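Plimenis Bin-Picking Cell – Setup and Care Guide

Section 9: Seating the bin, dressing the cables, and the weekly check

Revised 29 May 2024 by Raymonde Pelletier. Replaces the laminated sheet on the cell door, which may now be retired with honors.

Before you start

You need the teach pendant, a flashlight, a roll of blue tape, a soft brush, a vacuum and a 13 mm wrench. You also need half an hour in which no one is waiting for the cell. If you can't get the half hour, come back when you can. Rushed bin seating is the leading cause of bin seating.

CAUTION: Steps 1 through 6 are done with the drives off and your own padlock on the disconnect. A padlock borrowed from a colleague is a decoration.

9.1 Seating the bin

1. Jog the arm to the park position and switch off the drives. Lock out.

2. Take everything out of the bin. Check the rear compartment too, even though the robot never goes there. Small round things have a way of emigrating.

3. Vacuum the bin floor, then the corners, then the corners again.

4. Set the bin between the work surfaces with the open compartment toward the operator side. Push it forward until it stops. If it rocks, something is under it. Lift it and look; do not attempt to clamp the rocking out.

5. Fit the two clamps, one on each side. Close them alternately, a little at a time. Closing one fully before touching the other walks the bin sideways, and you will spend the afternoon wondering why every pick is off by the same amount.

6. Press down hard on each corner in turn. Nothing should move. If a corner gives, go back to step 4 with whatever dignity remains.

NOTE: Blue tape marks are for your eyes only. The robot does not read tape. If the bin has moved against its marks, rerun the bin calibration in Section 7. Moving the tape to match the bin is a known local custom and is discouraged.

9.2 Dressing the cables

7. With the arm still parked, follow the cable bundle by hand from the arm toward the gripper. You are feeling for flat spots, nicks and ties that have bitten into the jacket.

8. Check that the loop at the wrist is free to open and close. It will look too long. It is supposed to look too long. Ilham El Fassi once shortened it for the sake of appearances and has asked us to record that this cost her a connector and most of August.

9. Push each connector home and tug it gently. Replace any that turn in your fingers.

10. Remove the padlock, clear the cell, close the door and switch the drives on. In manual mode at reduced speed, bring the gripper down over the bin floor and watch the loop the whole way. Stop if it touches the bin wall or hooks on a clamp.

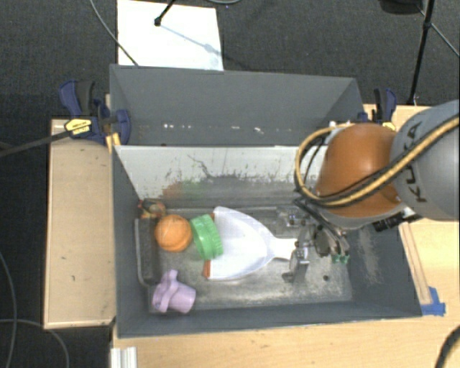
Figure 9-1. Gripper lowered into a loaded bin, cable loop clear on the left of the wrist.

11. Raise the arm to park and repeat the move toward each corner of the compartment. The corners nearest the clamps are where loops go to be caught.

CAUTION: Stay outside the fence and keep a thumb near the stop button. The arm is stronger than the bin, the clamps and your opinion of how close it can get.

9.3 Loading test objects

12. Load a mixed set from the Gerport crate: something flat, something round, something with a handle. The dustpan is a good citizen here, because a gripper that can't manage a dustpan handle has no business with anything harder.

13. Let the objects lie as they fall. Arranging them neatly produces excellent results and teaches you nothing.

14. Run 16 picks at low speed. Write down every miss, including the ones you consider unfair.

9.4 Weekly check

Wear marks on the bin floor and walls are normal and need no action. Scuffs get brushed, photographed and left alone. A dent you can feel with a fingernail is another matter: pull the bin and fit the spare.

Wipe the fingertips with a dry cloth. Do not use solvent on the green tips. Look for splits, and change both tips together even if one of them still looks smug.

Work each gripper linkage by hand, drives off and locked out. It should move without grit or clicks. Grease goes in at 1000 hours, one small dab per pivot, and the surplus gets wiped off before it finds the camera.

Open and close both clamps. If a handle closes with no resistance, adjust the spindle and tighten the locknut with the wrench. Then repeat step 6.

Enter the check in the Stolten log with your initials. "Same as last week" is not an entry.

If the bin still shifts after all this, stop using the cell and call Raymonde on the maintenance line. Have the miss list from step 14 with you. She will ask for it first.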